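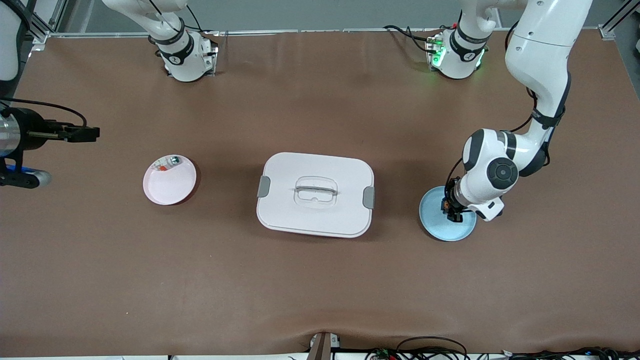 Wastby to change takeout container rules in December

14 shares | 3 comments

Food businesses in Wastby will have to meet a new labeling rule for reusable takeout containers starting in December, the town's environmental health office said. The rule covers any lidded container that is lent to a customer against a deposit and returned for washing.

Each container and each lid must carry a permanent mark showing the material and the highest wash temperature. Marks printed on paper labels will not be accepted. Lids must be marked separately, as they are often returned without the container they were sold with.

The rule applies to 913 registered premises, including restaurants, school kitchens, market stalls and caterers. Businesses that use only single-use packaging are exempt, but must state this on their yearly registration form.

"Most of the questions we get are about lids," said Sharon Mussa, who heads the food contact section at the office. "A lid that warps in the wash no longer seals, and the kitchen needs to know what temperature it was made for."

Containers already in use may stay in circulation for two years. After that, unmarked items must be withdrawn. The office will not require a business to replace marked containers that show surface wear, provided the rim is intact and the lid closes fully.

Washing can be done on site or by a contractor. Two contractors, Mushi and Zultano, have applied for approval to serve premises in Wastby and neighboring Luditz. Mushi's application lists a capacity of 900 containers an hour. Zultano has not given a figure. Approved contractors must record the final rinse temperature for every load and keep the records for inspection.

Wafula Wanyama, who runs a catering kitchen in Luditz, said the marking requirement was clear but the deposit section was not. His kitchen has over 1000 containers in use in both towns, and Luditz sets its own deposit. The office said a container should be refunded at the rate charged when it was lent, whichever town it is returned in.

Draft guidance on marking methods is available at the office counter. Written comments on the guidance will be accepted until the rule takes effect.

Share this story | 3 comments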